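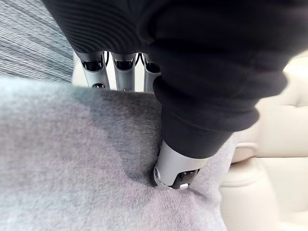 Soft gray fabric, pressed at the thumb.

Sofa dressing is the practice of arranging loose cloths and cushions on a sofa that was sold as finished. It covers the spreading of throws, the placing of cushions and the removal of both when someone wants to lie down. In the Gerkthorpe area it is called "making the sofa," on the model of making the bed, and is put off in much the same way.

Throws
A throw is a loose cloth laid over the seat, back or arm. The name suggests a casual toss. In practice it is usually held by two corners, pulled straight, lowered, looked at and done again. Ribbed and towel-like weaves are common, and some households skip the matter of likeness and use a towel.

Leather is the difficult case. Cloth slides on it, and channel-stitched seats, with their deep seams, give the cloth little to hold on to beyond the seams themselves. The Jirkesel method lets the front edge hang over the seat, so that the weight of the overhang keeps the cloth more or less where it was put. The Sibiya method tucks it in at the back - a tidy result that lasts until the first visitor. 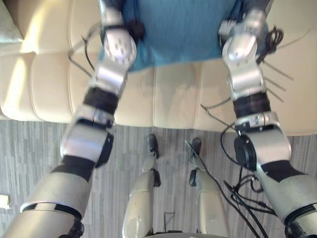 Cushions
The loose cushion supports the back in theory and occupies the seat in practice. Square ones are the most common. They may be set flat against the backrest, turned on one corner, or left leaning over the arm, a position described in most guides as "relaxed."

The Prurnov furniture catalog, long a standard reference, lists 29 cushion positions, 13 of which leave room for a person. A later edition cut the section to a single page and was not missed.

Color is generally chosen against the sofa. Cream and other pale upholstery is often paired with blue, which shows crumbs less readily and gives the eye somewhere to go.

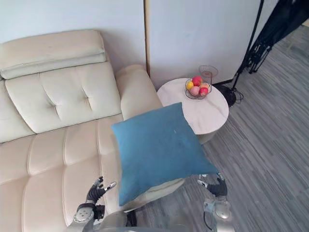 Blue cushion on a cream leather sofa, with a fruit basket on the side table.

Related furniture
A side table is normally placed by the armrest, within reach of the sitter. Fruit is a traditional occupant. It is moved for drinks and put back before company.

See also: Antimacassar; Bolster; Slipcover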